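Cabinet Hardware and Fittings
Week 2 notes: knobs

Bring the Gulcombe catalogue. If you left it on the bus, share with someone who didn't.

We start with faceted knobs, the sort that turn up on dressing tables and on any kitchen whose owner has just had a birthday with a zero in it. The Simard range comes in 30 mm only. Glass and acrylic both get sold as "crystal", so read the fine print before quoting a client. A domed head cut into small flats will throw light everywhere, and a clear one lets you see right down to whatever is underneath – choose your screw accordingly. 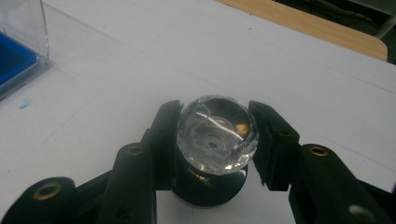
Last year's group objected that clear knobs show every fingerprint, and that brushed metal would spare the client a lifetime with a microfibre cloth. Fair point. The client will still want the sparkly one.

Fitting, in order:
Mark the centre on masking tape.
Drill from the face, with scrap clamped behind.
Tighten by hand. Glass has no sense of humour about power drivers.

For next week, price knobs for the 900 mm Cladetti vanity, two per drawer, and give me your labour as a separate line. Trulileck samples go back in the grey drawer, with their screws.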